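Section 4: Setting Up Your Gisler Spectroscope

By now you should have the tube, the slit plate and the eyepiece out of their wrappings, and you have probably already held the tube up to the nearest lamp to see what happens. Please do! A little rainbow at the side of the tube means the grating made the trip safely, and the rest of this section is only about making that rainbow sharp and teaching the scale to tell the truth.

Set aside half an hour for your first try. Later on it goes much faster. 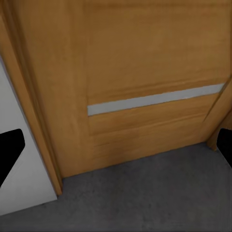
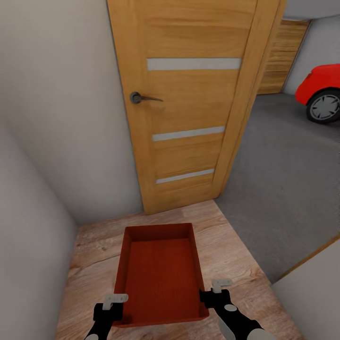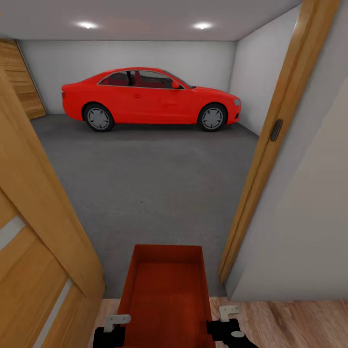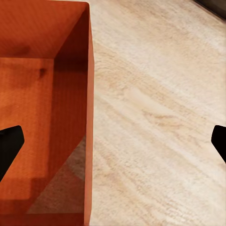
Figures 4-1 to 4-4. Rendered views: wooden door, closer (4-1) and farther back (4-2); red car through the doorway (4-3); open-topped wooden box (4-4).

4.1 Fitting the slit plate

1. Lay the tube on a soft cloth with the word SLIT facing you, and unscrew the dust cap.

2. Hold the slit plate by its rim and slide it into the groove until you feel a small click. The two little notches should line up with the white dot on the tube.

3. Turn the knurled ring until the slit is just barely open. If you can see a bright gap with your bare eye from arm's length, it is still too wide, so ease it back a touch.

4. Screw on the eyepiece at the other end. Finger-tight is plenty.

CAUTION: Never point the spectroscope at the sun, or at a mirror or window that is throwing sunlight back at you. For daylight work, aim at a patch of sky well away from the sun, or at a sheet of white paper lying in the shade.

CAUTION: Do not touch the grating. Fingerprints can't be wiped off it, and even a lens cloth will scratch the grooves. Loose dust may be blown away with a rubber bulb.

4.2 Lining up the scale

You will need the Brekari reference lamp that came in the smaller carton. It gives a few narrow, bright lines whose positions are well known, and the green one is the easiest to find — start there.

1. Plug in the lamp and let it warm up for 12 minutes. The lines are faint and a bit jumpy before that.

2. Point the slit at the lamp and look through the eyepiece. The scale runs along the bottom of the view, from violet at 400 up to deep red at 700. The numbers are nanometers.

3. Focus on the green line until its edges are clean, then narrow the slit again if the line still looks fat.

4. Loosen the brass screw by half a turn and slide the scale until the green line sits on the long green tick. Tighten the screw, and look once more, as the scale likes to creep while you tighten.

5. Check the violet line against its own tick. If green is right and violet is off, the eyepiece is probably crooked; go back to step 4 of 4.1.

Note: If you bought the Jiltotau camera adapter, line up the scale by eye first and fit the adapter afterward. Its own instructions are on card 116.

Note: The lamp is good for 4,000 hours. Switch it off between sessions, and let it cool before putting it back in its carton.

Owners of the older Stimton base will find its clamp screws covered in Section 5.

Section revised 27th August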